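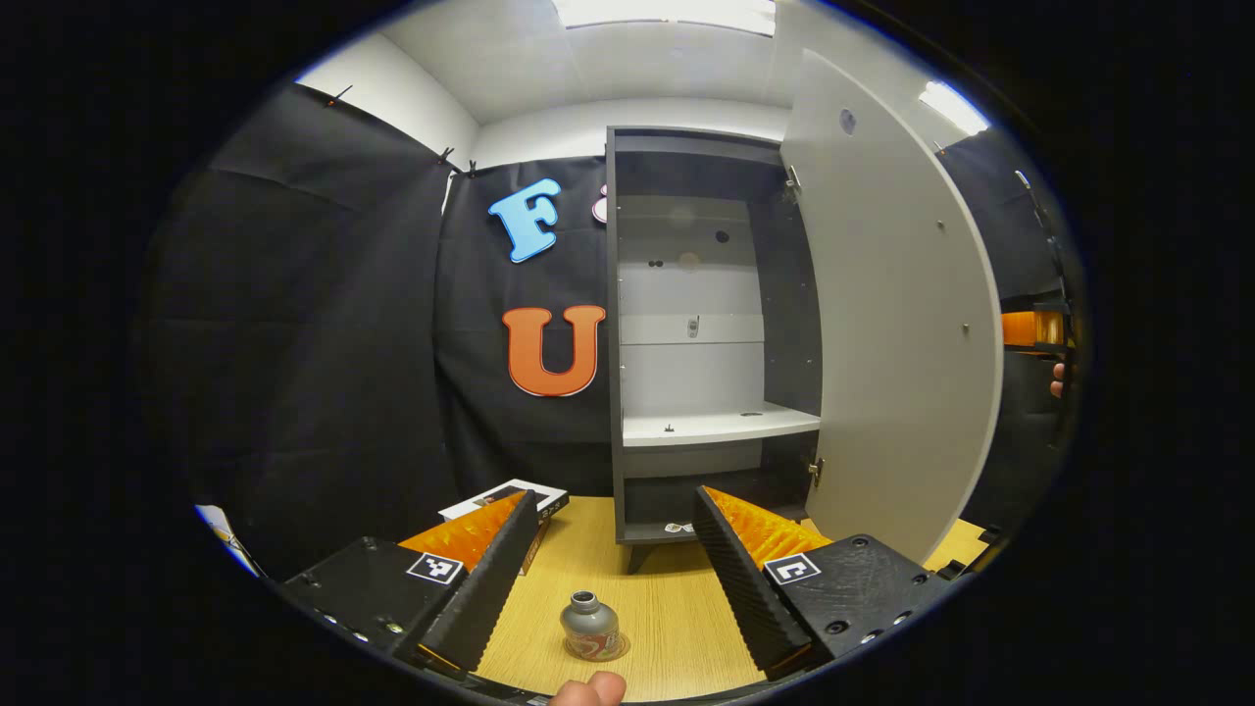

Figure 3. Wrist view from a hand-held gripper in the cabinet task, with the door open and a small bottle between the fingers. Both finger housings carry a fiducial marker.

4.2 Cabinet Task and Data Collection

The cabinet task tests whether a policy trained only on hand-held demonstrations can deal with a hinged door and an object in the same episode. A tabletop cabinet with a single door is placed on a wooden table, and one household object is placed within reach. The policy must open the door, grasp the object, set it on the shelf, and close the door again. We refer to this sequence as open-place-close. Each of the four stages is scored on its own, so that an episode that fails at the last stage still adds to the counts for the earlier ones.

All demonstrations were recorded with the Terden gripper, a parallel-finger tool with a fisheye camera fixed behind the fingers. The opening between the fingers is recovered from the two markers on the housings, which stay in view through the full range of travel. No encoder is used. Marker corners are detected in each image, corrected for lens distortion, and converted to a width through a calibration made once per tool. When one marker is lost, its position is filled in from the other by symmetry; when both are lost for more than 4 consecutive images, the segment is dropped.

Camera pose is estimated by visual-inertial tracking against a map built before each session. Early sessions at the Undimton site showed frequent tracking loss when the open door filled much of the view. We therefore added large foam letters to the black curtains behind the table. The letters have flat color and sharp outlines, and they give the tracker stable corners in an area that would otherwise offer few. Their layout was changed between sessions to keep the policy from using a fixed letter as a cue for the location of the cabinet.

The training set covers 16 objects. They differ in height, stiffness, and surface finish, and include a bottle with a printed label and a soft plush toy. Object position, cabinet yaw, and starting door angle were varied by the operator without a fixed grid. In a pilot study we had used a grid, but operators then tended to repeat the same hand path for neighboring cells — a habit that reduced the variety of approach angles more than the grid increased the variety of positions. 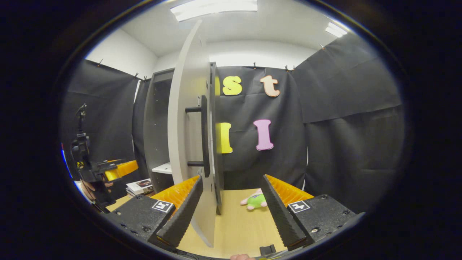 Why is the door handled as a separate stage when the same policy controls the whole episode?
The stages exist only for scoring. The policy receives no stage label, but separate counts show whether a failure comes from the hinge motion or from the grasp.

4.3 Results

We compare the full method with Long, a baseline that uses the same network and the same demonstrations but predicts absolute poses in the map frame. Our method predicts poses relative to the current gripper frame. On the complete open-place-close sequence, the relative form succeeds in 82 percent of test episodes and Long in 70 percent. Most of the gap arises in the opening stage. Small errors in the map frame move the predicted grasp point off the handle, and the baseline seldom recovers once the fingers have closed beside it.

Placement errors follow a different pattern. Rigid objects were most often lost through contact with the front edge of the shelf, while soft objects were released too early, with part of the body still outside the cabinet. Closing the door then pushed the object back out. Both methods show this failure, and the choice of action frame had no clear effect on it.

We also repeated the test at Urville, where the cabinet stood on a lower table and the background had no letters. Performance fell for both methods, with the larger drop for Long. The two sites differ in lighting and table height as well as background, and the present data do not allow these factors to be separated.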